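About Runaneo

Runaneo is an independent studio that designs and publishes fantasy strategy games and the written lore that goes with them. The studio is best known for Voster, a turn-based strategy series set on a divided continent of the same name, and for the Akande campaign books, which carry the story of that continent forward between releases. Our work is read and played by people who enjoy long campaigns, detailed maps and a world with a history of its own.

Our Beginnings

The studio was founded in the town of Trulto by a small group of map makers who had met through a fan archive for older strategy games. Their first project was a single scenario, played by mail, in which 5 noble houses competed for control of a river valley. The scenario was released at no charge and was followed by a second and a third. By the time the first complete Voster game was published, the valley had become a continent, and the 5 houses had become the ruling families of its northern half.

The company still has its offices in Trulto. Design, writing, art and programming are carried out there, and all maps are tested in the building before they are sent to outside players.

The World of Voster

Voster is governed by a treaty that most of its rulers signed and few of them respect. The northern houses hold the farmland and the roads. The southern coast belongs to the salt cities, which keep no standing armies and pay others to fight for them. Between the two lies the Akande, a high plateau settled by exiled mages, border riders and the descendants of a failed crusade. Most of our campaigns begin or end there.

Each faction in the series is written from its own point of view. The chronicles of the northern houses describe the plateau as a wilderness full of thieves, while the riders who live on it describe a country with laws, holidays and taxes. Players are invited to read both accounts and to decide which of them to believe. The studio does not publish an official correction to either.

How We Work

Every campaign starts as a written outline, usually no longer than 30 pages. The outline is reviewed by the writing group for agreement with earlier material and is then passed to the map group, which prepares a first layout of towns, mines, roads and borders. Changes are discussed in a joint meeting held each week, and the final version of the outline is kept in the studio archive together with all earlier drafts.
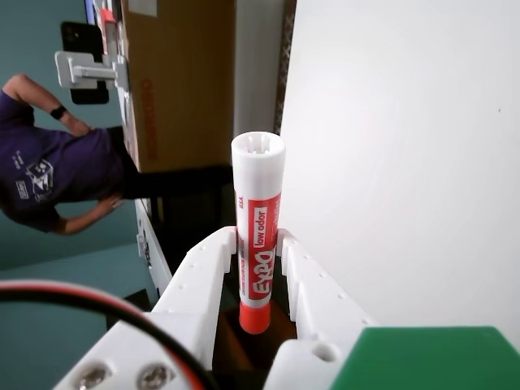
An Expo low odor dry erase marker.

Once a layout has been approved, it is built in the Voster map editor and played from beginning to end by members of staff. A campaign is considered ready for outside testing when it can be finished by each of its playable factions on every level of difficulty. Notes from outside testers are read in full, and a written reply is sent to each tester before release.

The Archive

The Runaneo archive holds more than 1000 documents relating to the history of Voster, including letters between rulers, trade records, songs, battle reports and family trees. A selection is open to the public through our website and is updated each April. Requests to quote from the archive in fan works are welcome and are normally answered within 30 days.

Our Staff

The studio employs 29 people in full-time positions. Additional artists, composers and translators are engaged for individual projects and are credited in the same manner as permanent staff. New employees spend their first weeks playing through the existing campaigns and reading the chronicles of at least two opposing factions.

Community Maps

Players have been building their own Voster maps since the first release of the editor. The studio maintains a library of these maps and selects a small number each year for inclusion in official collections. Authors whose maps are selected are paid for their work and retain the right to distribute the original version. Maps may be set in any period of the continent's history, provided that they do not use characters or places from games by other publishers.

Submissions for the next collection close on 17th July. Each map should be sent with a short description of the playable factions, the conditions for victory and any events that take place at a fixed point in the campaign.

Contact

Questions about published games, the archive or community maps may be sent through the contact form on this website. Letters may be addressed to the Runaneo office in Trulto. Visits to the studio are by appointment only.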